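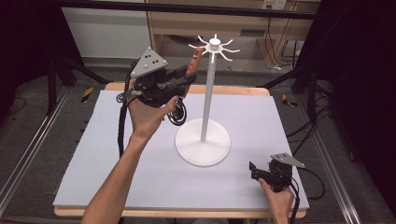 Features | Books & Archives

By the Daster Quarterly staff
13 Aug 2019

The Second Draft Is Where I Live

I have spent most of February, and a good deal more of the year than I meant to, with the notebooks in the Nudmont reading room, and I am still not tired of them. There are 387 pages in all, spread over 16 notebooks, and most of what's on them was never meant to be read by anyone but the poet who wrote it (and perhaps not even by her, given the handwriting!).

What I love is the crossing out. In the long poem printed as "Sustetti," the opening stanza appears in two quite different versions, one a kind of letter home and the other a list of groceries, and for pages at a time she seems happy to let both of them stand. Editors have usually picked the letter. I understand why, it's lovely, but I keep going back to the groceries, where you can hear her trying out the short, flat line she used for the rest of her life.

The little Bang edition, which ran to 3000 copies and is still easy to find secondhand, prints neither draft. I'd like to see a new one that puts them on facing pages, with the smudges and the arrows and the margin sums left in, and lets readers wander back and forth as long as they please.

42 shares | 7 comments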